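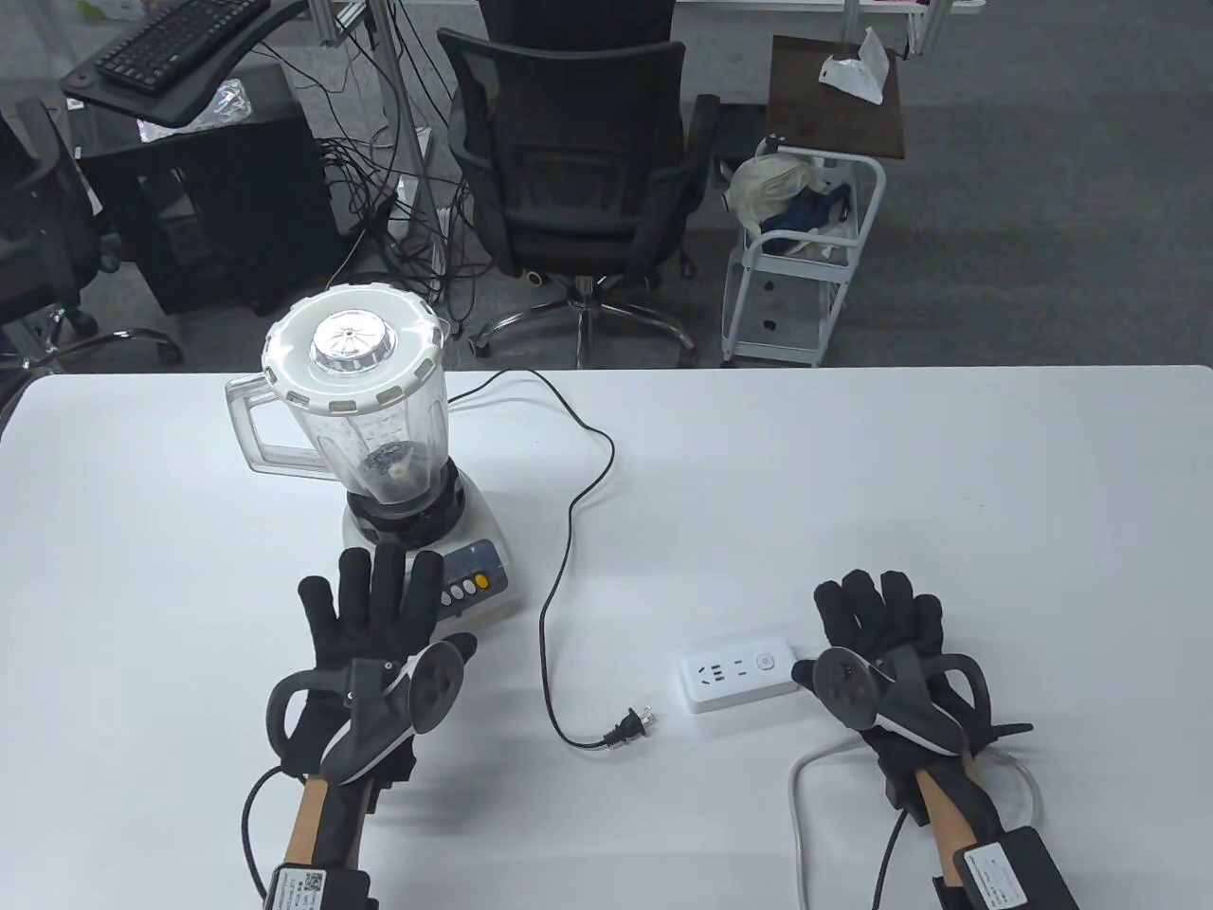 *Figure 4. Start position for a glove demonstration, blender task. Plug out, both hands clear of the jar.*

## 4.3 Recording a demonstration with the gloves

This section applies to the Nalholm glove set with the Gunura recorder. Complete the finger calibration in 4.2 first.

**CAUTION:** Leave the blender unplugged until step 6. The blades are exposed whenever the lid is off.

1. Set the blender on the table with the control panel facing the operator. Lay the power strip flat, within reach of the right hand.
2. Fit the lid and press it down evenly.
3. Put on both gloves. Check that the tracking ring sits on the back of each hand and does not turn when the fingers are spread.
4. Route the glove cables down and away from the work area. They must not cross the appliance cord.
5. Raise both hands with the fingers up and hold still until the recorder shows READY. If READY does not appear within 10 seconds, repeat 4.2.
6. Start recording. Pick up the plug, insert it in the strip, and bring the hand back to the table.
7. Steady the jar by its handle and press the button named in the task sheet. Release it when the sheet says so.
8. Pull the plug, lay it on the table, and return to the start position. Stop recording.

**Note:** Move at half your normal speed near the outlets. Fast wrist turns cause tracking loss, and the Stenstead planner rejects any take with a gap longer than 300 ms.

**Note:** A take may not exceed 60 seconds. Longer takes are split on export and have to be joined by hand.

A full set for this task is 52 accepted takes. Move the plug to a new spot on the table before each take, and vary the bend of the cord. Keep the blender position fixed within a set.

If a finger appears bent on screen while it is straight, discard the take and recalibrate that glove only. For error codes, see 7.1.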